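Setting Up a Color Sorting Table With Bowls and Cups

If you have a drawer full of mismatched children's bowls, the bright plastic-or-whatever kind that pile up over the years and never quite stack, you already own most of what you need for a really satisfying rainy-day activity. I have been putting out a sorting table at our Saturday morning playgroup at Flestness for a long time now, and I still get asked how I lay it out, so I thought I would write the whole thing down properly, with all my little fusses and preferences included. Take the ones you like and leave the rest!

What you'll need

A low table that the children can reach across
A plain dark cloth, big enough to hang over the edges
A mix of bowls and cups in strong colors, with at least one matching pair
One big basket or box to keep everything in between turns
Something to sort into the bowls later on (large felt balls are my favorite)

Step 1: Cover the table

Start with the cloth. I use a dark green one that began life as a curtain at our old place on Prekevcombe Lane, and it has been the best thing I ever cut up. A dark cloth makes the colors jump out, and it also keeps the bowls from clattering and sliding off every time somebody leans on the table. Patterned cloths look cheerful, I know, but little ones will happily spend the whole session picking at the printed strawberries. Smooth it down with your hands and tuck in any corner that a toddler might pull.

Step 2: Choose your pieces

Go for variety in size as well as color. What you want is a set where a child could sort in two different ways - by color, so that the two reds go together, or by shape, so that the cups all end up in one spot and the bowls in another. Those two ideas pull against each other in a lovely way, and you will see older children stop and think about it.

Small cups are good for small hands, and a couple of big bowls give the whole table some weight. My own set is part Bravo, part Olum, and part things that came home in a bag from a yard sale, and I have never once had a child complain that the rims don't match.

Wash everything beforehand and dry it well. I do mine the night before and leave it all upside down on a towel.

Step 3: Lay them out close together, at one end

This is the part people tend to skip, and I do think it matters. Don't spread the bowls evenly over the whole table. Bunch them up near the side where the child will stand, all colors mixed, and leave the far part of the cloth bare. The bare part is where the sorting happens. A child who has somewhere to move things to will start moving them without being told.

Keep matching pieces apart when you set out. I put one big purple bowl at the left end and its twin over toward the right, with yellow, red, lime green and blue in between, and I slip the little cups in wherever there is a gap. 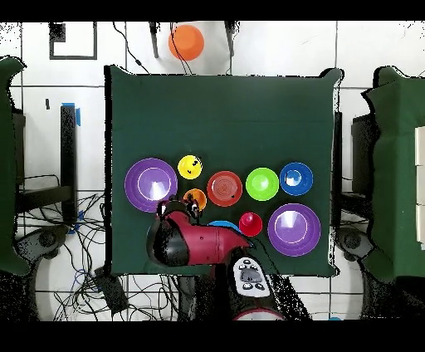 Flestness regulars will have their own opinions on all this, and one mother wrote to me after last month's session to say that her son does much better if she starts him with only the pairs, and that with a full table he simply stacks everything and walks off. She puts the two purples and the two reds out first, lets him match those, and brings in the single colors once he has settled.

I tried her way the following week and I liked it very much for the youngest ones. For children who are four or five I would still put the whole lot out, as they seem to enjoy having a bit of a muddle to fix.

Step 4: Let them get on with it

Say something simple like "Can you find two that go together?" and then sit on your hands. There is no wrong answer at this stage. If a yellow cup goes next to an orange one, ask about it, and you may hear some very firm views about which colors are friends.

Step 5: Add the felt balls

Once the bowls have been moved around a few times, bring out the balls and let the children drop them into the bowl of the same color. I offer 8 at first and keep more in my apron pocket. Children under three should stay with the bowls alone, and do check that your balls are much too big to swallow.

Clearing up

Nest the cups inside the bowls, fold the cloth over the top, and the whole thing goes back in the basket until next time. Shake the cloth out of the door first, though - you would be amazed at the crumbs.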